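Porneck pumping station gets new switchgear

August 12, 2019

The pumping station at Porneck is running on new electrical equipment after a changeover that took 13 days and cost the water association nearly 200 thousand euros. Supply to the 231 connected households was kept up from the high-level tank and a hired diesel pump, and there was one planned interruption, at night, in the upper part of the village.

The old switchboard had been in service for decades and spare parts had become hard to find. Last December a contactor failed during the frost and the replacement had to be taken out of a board at another site. The association's members voted for a full renewal at their spring meeting.

Rainer Kuhlmann, the operations manager, said the old board had worked well enough when someone was at the station all day. "Now we have one person going round all the sites with a van," he said. "They need to walk in, look at the doors and know what is going on."

Mühlbauer, the contractor, delivered the cabinets ready wired and brought them in through the loading door on the valley side. Part of the railing on the stairs had to come off for this and has been put back.

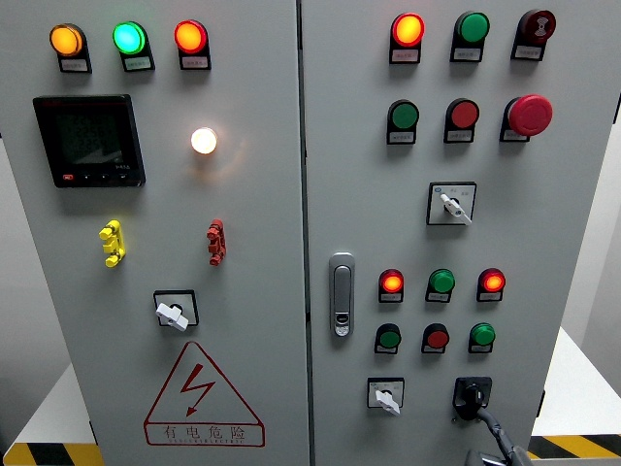
Operating the station by hand is still possible with the new equipment. The association had asked for this in the tender, as the remote link drops out in bad weather and the valley has poor reception. The lamps, push buttons and switches are set into the light-grey doors, along with a power meter on the left and a large red emergency stop button on the right. A red triangle with a lightning bolt and the Chinese words for "danger, live electricity" is fixed low on the left-hand door. Staff have been told that the cabinets may be opened only by qualified electricians, and the keys are kept at the association's office in Mindon.

Dörte Teuber and Nektarios Mavromatis, who share the on-call duty, spent two mornings at the station with the fitters before the handover. They went through starting and stopping each pump, changing over between them, and what to do after a power cut. A short set of written instructions is being prepared and will hang beside the entrance. Teuber has asked for it to be laminated.

The pumps themselves were not replaced. They were overhauled six years ago and are expected to last until the middle of the next decade. The station building dates from 1895 and is listed, so cables had to follow the existing ducts and no new holes could be made in the outer walls. The heritage office inspected the work and had no objections - apart from a request that the outside lamp be moved back to its old position.

Hildegard Harms, who chairs the association, said water charges would not go up this year on account of the work. The money came from reserves and from a loan that runs for ten years.

The pumping station at Guteo is next on the list. Planning is being handled by Lucimara Prado, and the tender is to go out in the winter. Residents there will be told by letter if the supply has to be cut off at any time.

Contact: Water association office, Mindon | Copyright Water association Mindon | Back to top

Last updated by: office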